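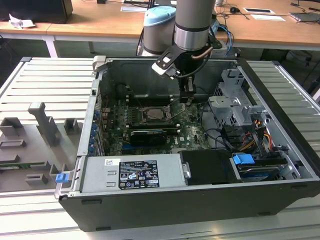

Gripper trials, desktop disassembly cell
Minutes of the July meeting

Present: Brodie Maihi (chair), Sewwandi Rathnayake (minutes), two from Plavisano, one from Kneath by phone
Start: 2:00 p.m.

1. Previous minutes
Accepted with one change. The spare finger set is on loan from Kneath and was not purchased.

2. Memory module removal
Sewwandi reported on the comparison of the Skullov and Plavisano grippers. Each had 19 attempts at pulling a module and setting it in the fixture. Skullov completed 16, Plavisano 13. Most of the Plavisano misses were at the slots nearest the expansion card, where the fingers touched the shroud before closing. Plavisano asked for the force logs and will get them.

Brodie asked whether the clips were opened by the arm or by hand. By hand in all runs so far. Agreed that the next report has to say so on the first page.

3. Cables
Loose drive cables stopped the arm 2 times, both on the approach from the front of the case. Kneath suggested tying them back. Brodie was against this – towers will not come in with tied cables. Left as is, and stops to be logged separately from failed grasps.

4. Controller
The Fakerine controller holds position well but is slow to recover after a protective stop. Kneath thinks the restart delay is a setting and will send the parameter list. No decision on the old controller until that has been tried.

5. Fixture
The module holder is a little tight. Sewwandi to open it up and reprint. The plate stays where it is so the taught positions can be kept.

6. Actions
Sewwandi – force logs to Plavisano, new holder
Kneath – parameter list
Plavisano – drawing for narrower fingers
Brodie – book the cell for the second round

Closed 3:10 p.m. Next meeting after the narrower fingers have been fitted.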